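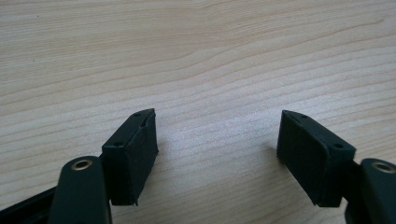

**Plallaser: the Portuguese trade glossary, with letters**
Published by Cusex. Second printing now in stock.

Plallaser is a reference set for people who buy from, sell to or owe money to firms in Portugal and Brazil, and who learned their Portuguese on holiday or never. It comes as 2 spiral-bound books and a download. The first book is a glossary of commercial terms. The second is a collection of 60 letters and emails, each given in English, European Portuguese and Brazilian Portuguese, so that you can see where the two part company before your customer sees it for you.

You don't need to speak the language well to use it. You do need to be able to read a sentence slowly and notice whether it ends in a request for payment.

## Why there's a book at all

Free translation tools are good at sentences and have improved a great deal at paragraphs. They are less good at knowing that you are writing to Porto, that the invoice is already late, and that the person who will open your email has met you once and thought you were a bit brisk. Plenty of export offices run their drafts through a machine and send whatever comes back. Plenty of those drafts arrive in Brazilian Portuguese at a Lisbon address, where they are understood perfectly and remembered.

The glossary marks every term as European, Brazilian or both. Where a word is fine in one country and odd in the other, it says so in the margin. Where a word is fine in one country and rude in the other, it says so in bold.

## What's in the glossary

Terms are grouped by the job you're doing when you need them, with an alphabetical index at the back for people who don't trust groupings. The sections are:

- quoting, ordering and changing your mind
- shipping, customs and where the pallet has got to
- invoices, reminders, credit notes
- contracts (the ordinary clauses, see the note below)
- meetings, phone calls and hanging up politely

Each entry has the English term, the Portuguese, a short example sentence and the abbreviation if people really use one. We left out abbreviations that appear only in textbooks. Gender and plural are shown for nouns. Pronunciation is given only in the section on phone calls, on the grounds that you can't mispronounce an email.

There is a separate list of false friends. It is longer than we wanted it to be.

## What's in the letters

The 60 letters run from the first enquiry to the final demand, with a good deal of apologising in between. Every one has been set out in 4 degrees of formality, and the opening and closing phrases can be swapped. British writers tend to pick the stiffest version for safety and then sign off with "Cheers". The book has a page about this.

The chasing letters are the part customers mention most. They begin at "perhaps our message went astray" and go up by small steps. The last is quite cold. Please read the English before sending it.

Forms of address get a chapter to themselves, including what to do about titles. Portugal takes a warm view of them and a graduate may expect one. If in doubt, the tables give a safe choice for a stranger, a regular contact and a regular contact you've recently annoyed.

## The download

All the letters are supplied as plain text and as word processor files, with the bits you need to change in square brackets. Search for a square bracket before you send anything. We sell to several firms whose customers have been greeted as [NAME].

The glossary is also supplied as a spreadsheet, which can be loaded into most translation software as a term list. It will import into Vandeo without any fiddling. Other programs may ask you which column is which, and the answer is on the first sheet.

A code for the download is printed inside the back cover of the second book. It can be used on 5 computers in the same office. If you replace a computer, write to us and we'll release the old one.

## What it won't do

It isn't a course. There are no dialogues about the railway station and no recordings of anybody ordering soup. Beginners who want to learn to speak should look at **Hopkin**, our evening-class workbook, which has both.

It isn't legal advice either. The contract section explains what the usual clauses mean and what they're called. It won't tell you whether to sign, and a sworn translation still has to come from somebody entitled to swear.

Portuguese as used in Angola and Mozambique isn't covered separately. Business writing in both is closer to the European column, so start there, but we haven't checked every entry and won't pretend we have.

## Changes in the second printing

- Spellings follow the current agreement throughout. Older forms are kept in grey, as a good many correspondents keep them in use and will go on doing so whatever we print.
- The customs section has been reset in larger type, after letters.
- "Remittance advice" has been moved out of the section on meetings. We don't know how it got there.
- The binding now lies flat. The first printing had to be held open with a mug.

If you own the first printing you can download the corrections as a single sheet, free, from the same place as the letters. Your old code still works.

## Ordering

The set is sold complete. We're sometimes asked for the chasing letters alone, and the answer is no, although we sympathise.

Orders from schools, colleges and chambers of trade can be invoiced. Please give a purchase order number if your finance department likes them. Unused sets may be returned within 60 days, provided the back cover is still sealed. Postage to Portugal is charged at the European rate and parcels to Brazil go tracked, with a customs form that we fill in using our own book.

Page updated Mar 31, 2019. The next delivery from the printer is due in April.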